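Right, thread time. I've spent most of February moving my little recipe site off Natwood and on to Surinis, and a few of you asked how it went, so get a cup of tea.

**1/** Background for the new people: the blog has been on Natwood since I started it. It did the job, but the renewal price went up again and the editor had got so slow that I was writing posts in a notes app and pasting them in at the end.

**2/** I looked at Fekley first. Lovely templates, really lovely, but you can't change the address of a page once it's published?? I have a post with a typo in the web address that's been bugging me for years, so that was a no.

**3/** Surinis has an import button. You give it your old export file and off it goes. Mine had 52 posts in it and they all came over with the right dates, which I was ridiculously pleased about.

**4/** What didn't come over: categories. Everything landed in one big heap called General. I sat there one evening with the telly on and sorted the lot by hand - soups, puddings, things on toast.

**5/** Pictures did come over but the captions vanished. If you're planning the same move, copy your captions into a spreadsheet BEFORE you close the old account. I still had mine open, thank goodness. 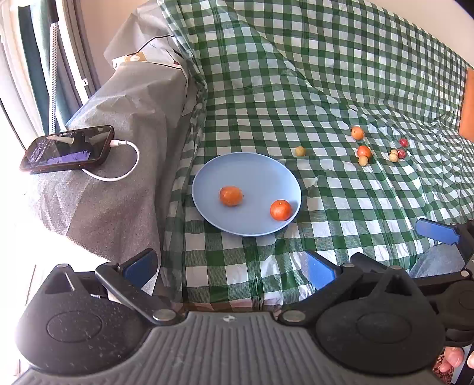 *Orange fruit, blue plate, green checks.*

**6/** Menus next. On Surinis the menu lives under Layout and not under Pages, and I must have clicked through every screen before I found it. Drag the page in, press Save at the top, then press Publish as well. Save on its own does nothing your visitors can see. Ask me how long that took.

**7/** Huge thank you to Damir Hodžić, who replied to my moaning with the exact steps for pointing the domain at the new place. You change 2 records and leave the email ones alone. I'd have deleted the email ones, I know I would.

**8/** The help page says the domain change can take a day. Mine was done before I'd finished the washing up, but my phone kept showing the old site till the next morning. Clearing the browser history sorted it.

**9/** Comments! I've gone with the Tsang plug-in because the built-in one makes people sign up first. Dragica Dervishi tested it for me by leaving 10 comments in a row, mostly about custard. All showed up, and so did the email alerts, every single one of them.

**10/** Still to do: redirects for the old print pages, a search box that finds things with accents in, and a contact form that doesn't look like a tax return. If anyone has a Surinis form they like the look of, send me a link please

**11/** Oh and someone asked about the upload limit. It's 100 pictures at a time on my plan. I do mine in smaller batches anyway - our broadband is what it is.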